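Carbonnade, Third Attempt

Posted in May by Hendrik Leemans

The problem with my first two versions of carbonnade flamande was the onions. I cooked them for the time printed in the recipe, and the time printed in the recipe was wrong. Onions sliced to a quarter inch do not brown in ten minutes over medium heat. They soften, release water and turn yellow. Beer poured over yellow onions makes a thin, sour stew, and no amount of mustard repairs it later.

For this version I used 1,000 grams of beef chuck and half that weight in onions. The chuck was cut into large cubes, salted the night before and left uncovered in the refrigerator. A dry surface browns faster. I seared in three batches in a heavy pot with a thin layer of lard, then lowered the heat and put in the onions with a pinch of salt and one spoonful of water to lift what was stuck on the bottom. They took 50 minutes. I stirred every five at the start and more often toward the end.

The beer was a brown ale from Vandenberghe, two bottles. It is malty, low in hops and slightly sweet. Hops are the thing to watch. Bitterness concentrates as the liquid reduces, and a beer that is pleasant in a glass can be harsh after three hours in a pot. I made this mistake with the first version, which used a pale ale, and I ended up adding brown sugar by the spoonful until it tasted like barbecue sauce.
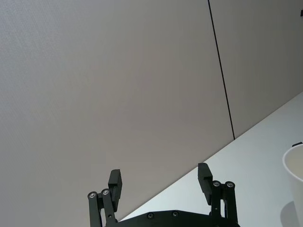
Can you make carbonnade without beer?

Stock with a spoonful of cider vinegar and a little dark brown sugar gives you a decent beef and onion stew, but the malt flavor will be missing and I would call the dish something else.

The bread goes in next. The usual method is to spread slices with mustard and lay them face down on the surface of the liquid, where they dissolve over the cooking time and thicken the sauce. I used two slices of a plain country loaf, crusts removed. Crusts stay in strips. Josefien Nijs wrote to me after the second version to recommend gingerbread, as her family does it, and I tried one slice of that in a side pot. It thickens well and brings clove and cinnamon with it. I would use it in winter with less sugar elsewhere.

Oven at 300 F, lid slightly open, three hours. I checked the meat with a fork at two and a half and it still resisted. The sauce should coat a spoon when it comes out. If it doesn't, take the meat out and boil the sauce down — the cubes will fall apart if you boil them in it.

Bay leaf and thyme went in with the beer and came out at the end. A teaspoon of red wine vinegar went in off the heat.

I ate the first portion with fries and the second, a day later, with boiled potatoes. The second was better seasoned all the way through. Next time I want to try shin in place of chuck, with the oven 25 degrees lower and an extra hour.

Contact | Copyright Hendrik Leemans | Back to top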